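Section 3. Folding and storing jackets with knit cuffs

Applies to the Zukness wardrobe insert, shelf model and the Dovix drawer kit. Read the whole section first, it's short.

Before you start
Zip or snap the jacket shut. Empty the pockets. Clear a flat spot, bed or table is fine.

Steps
1. Lay the jacket face down. Smooth the back with your palm.
2. Bring one sleeve in across the back. Hold it by the end, not the middle.
3. Same with the other sleeve. Cuffs should point toward the hem.
4. Fold in the sides, then bring the hem up to the collar. 2 folds max.
5. Slide onto the shelf, collar facing out.

NOTE: Thick jackets, skip step 4 and use the Stulier wide hanger (part 733, sold seperately).

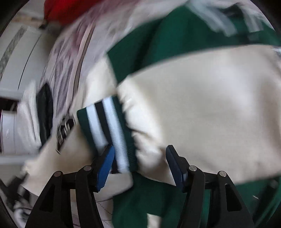 Cuffs take the most wear on any varsity style jacket, so go easy on them. Ribbed knit stretches and may not spring back. With two-color jackets, say a dark green body and cream sleeves, keep the pale sleeve off anything that might bleed dye. Striped cuff like the green, white and black one: line the stripes up flat before folding or they set in crooked. Pleats where the sleeve meets the cuff are normal, dont iron them out.

CAUTION: Do not hang a jacket by its cuffs. Do not stack more than 3 per shelf.

CAUTION: Never store damp. Air out overnight first.

Long storage
Use the Kashyap cotton bag, drawstring loose. Refold along new lines every July.

Rev. 2021-06-10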